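Häufige Fragen zu Kauschen, Klemmen und Seilenden

Die folgenden Antworten stammen aus der Anwendungsberatung von Mulleck. Wir verkaufen Seilendbeschläge und bekommen deshalb viele Fragen, in denen die Antwort schon halb drinsteckt, meistens in der billigeren Variante. Wer die hören möchte, wird hier nicht immer glücklich.

Reichen Drahtseilklemmen aus dem Baumarkt für ein Geländerseil?

Für das Rankgitter an der Garage vermutlich schon. Für ein Geländer, an dem sich jemand anlehnt, raten wir ab. Einfache Bügelklemmen ohne Angabe von Norm und Anzugsmoment sind schwer zu beurteilen, und ein Beutel mit der Aufschrift „hochfest“ ersetzt keine Angabe. Für Geländer führen wir die Pressterminals der Reihe Sitex mit Prüfbescheinigung.

Auf der Packung steht 1000 kg. Kann ich 1000 kg anhängen?

Fragen Sie zuerst, was die Zahl bedeutet. Steht daneben „Bruchlast“, ist das der Wert, bei dem das Teil versagt. Steht gar nichts daneben, würden wir das Teil nicht verwenden. Wir geben in unseren Datenblättern beide Werte getrennt an, auch wenn die kleinere Zahl im Katalog weniger hermacht.

Muss ich Klemmen wirklich nachziehen?

Ja. Ein Seil setzt sich unter Last, der Durchmesser nimmt etwas ab, die Klemme sitzt dann lockerer als am Tag der Montage. Nach der ersten Belastung nachziehen, danach bei jeder Prüfung kontrollieren. Die gelegentlich beworbene „wartungsfreie“ Schraubklemme haben wir noch nicht gefunden.

Ist Edelstahl automatisch die bessere Wahl?

Automatisch gar nicht. In der Schwimmhalle oder direkt an der Küste kommt es auf die Sorte an, und „Edelstahl“ ohne Werkstoffnummer sagt dazu wenig. Außerdem neigen Gewinde aus Edelstahl zum Fressen, wenn sie trocken und zu schnell angezogen werden. Verzinkter Stahl ist in trockenen Innenräumen völlig ausreichend, auch wenn er matter aussieht.

Kann ich eine Presshülse mit der Kombizange verpressen?

Nein. Auch nicht mit dem Schraubstock und auch nicht „ganz vorsichtig“. Hülse, Seil und Presswerkzeug müssen zusammenpassen. Ein Werkzeug für kleine Durchmesser verleihen wir, fragen Sie bei Bernardo Veloso im Lager nach einem freien Termin.

Was bringt die Kausche, wenn das Seil auch ohne hält?

Sie verhindert, dass die Schlaufe am Bolzen abknickt und sich durchscheuert. Das sieht man anfangs nicht, daher der hartnäckige Eindruck, es gehe auch so.

Passt das Cordeiro-Spannschloss zu Ihren Terminals?

Mechanisch ja, sofern Gewindegröße und Gewinderichtung stimmen. Eine gemeinsame Prüfung der Kombination gibt es von unserer Seite nicht. Wenn Ihr Statiker eine verlangt, bleiben Sie besser bei einem System.

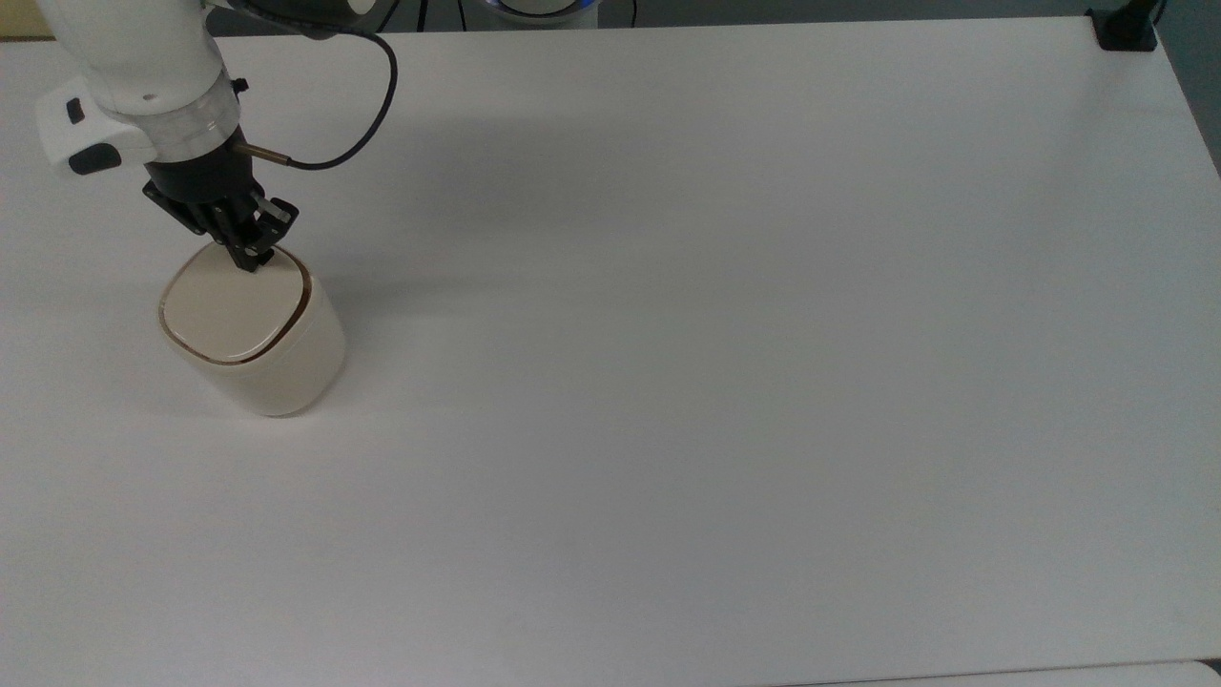 Greifer mit schwarzen Fingern am Deckel eines kleinen cremefarbenen Behälters

Was halten Sie von der Beschichtung Flendidmont?

Wir sind zurückhaltend. Der Anbieter verspricht doppelte Lebensdauer, nennt aber weder Seiltyp noch Biegeradius noch die Zahl der Lastwechsel. Simão Vieira aus unserer Technik hat die Unterlagen angefordert und einen Prospekt bekommen. Sobald ein Prüfbericht vorliegt, ergänzen wir diese Antwort.

Liefern Sie auch Einzelstücke?

Terminals und Kauschen ab einem Stück, Seil als Meterware ab 50 cm. Zugeschnittenes Seil können Sie nicht zurückgeben. Unbenutzte Beschläge nehmen wir innerhalb von 30 Tagen an, sofern keine Montagespuren daran sind.

Können Sie mir anhand eines Fotos sagen, ob mein Seil noch gut ist?

Wir können Ihnen höchstens sagen, dass es schlecht ist. Gebrochene Drähte, Rost in den Litzen oder eine Quetschung erkennt man manchmal, innere Schäden nie. Für eine Freigabe muss eine befähigte Person das Seil vor Ort ansehen.

Telefonische Beratung: Durchwahl 1026, werktags vormittags. Bitte halten Sie Seildurchmesser, Seilkonstruktion und die vorgesehene Last bereit.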